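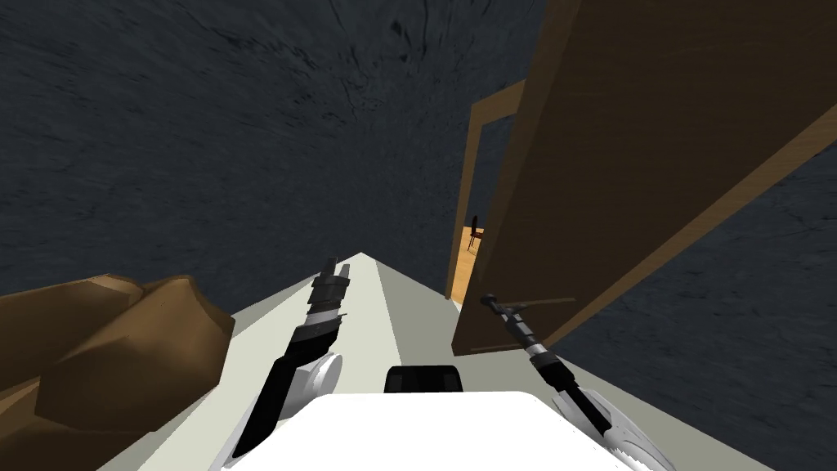 Home Guides Accounts Privacy Archive Contact

How to download and check a full copy of your social network account

Posted 2022-12-13 by Remo Parisi

This guide covers exporting an account from Drundano, checking that the export is complete, and storing it so that it can be read later. The steps apply to personal accounts. Group pages use a separate form and are not covered.

An export is a copy. Requesting one does not close the account, hide posts or change who can see them. If you plan to close the account, finish every step below before you do so. Drundano deletes export files together with the account.

Before you start

You need the account password and access to the email address on file. If the address is out of date, change it under Settings, then Contact. Drundano blocks export requests for 3 days after an email change, and the request button stays gray until the block ends.

You also need free disk space. My own export, with photos at full size, came to 696 MB as a compressed file and slightly more when unpacked. Accounts with a lot of video will be much larger.

Requesting the export

Sign in from a desktop browser. The phone app has an export option, but it leaves out private messages and does not warn you.

Open Settings, then Your Data, then Request a Copy. The form has four settings.

Date range. The default is the past year. Change it to All Time.

Format. HTML opens in any browser and is easy to read. JSON is meant for other programs. If you intend to import your posts into Skurnov or Melis, you need JSON. You can request both, but only one at a time – the second request must wait until the first file is ready.

Media quality. Choose High. The Medium setting shrinks photos and removes the date from each file.

Categories. All boxes are checked except Comments on Other People's Posts and Removed Connections. Check those as well if you want a record of them.

Press Submit and enter the password again. A confirmation email should arrive within a few minutes. The export itself takes longer. Mine was ready after 2 days.

Downloading

The second email contains a link to the download page. Sign in to the site directly and go to Your Data instead of following the link. Fake export notices have been in circulation since September, and they copy the layout of the real ones closely.

Large exports are split into numbered parts. Download all of them into one folder before unpacking anything. Some unpacking tools will open part one alone and report no error, and the result is a photo folder that stops partway through.

If a download fails, start that part again from the beginning. The server does not support resuming.

Checking the contents

Unpack the files and open index.html, or summary.json if you chose JSON. Either one lists each category with a total. Compare the photo total with the one shown on your profile. In my case the export was short by 58 photos. All of them were in albums shared with another member, and Drundano assigns those to whoever created the album. The other member has to export them.

Next, open the messages folder and look at your oldest conversation. Scroll to the first message and check the date. If it begins later than you expect, the date range was probably left on the default. Submit a new request.

Last, open a few photos from different years. A file that will not open usually points to a damaged part. Download that part again and repeat the unpacking.

Storing the copy

The export is not encrypted. It contains your messages, your contact list, past sign-in locations and any phone numbers you uploaded. Do not leave it in the Downloads folder of a shared computer.

Put the original compressed files on an external drive and keep a second copy elsewhere. I use Iner to lock the folder with a password before copying it, though any encryption tool you already know will do. Write the password down somewhere other than on the drive.

Once both copies open correctly, return to Your Data and press Delete Export. Otherwise the file remains available to anyone who gets into the account until it expires.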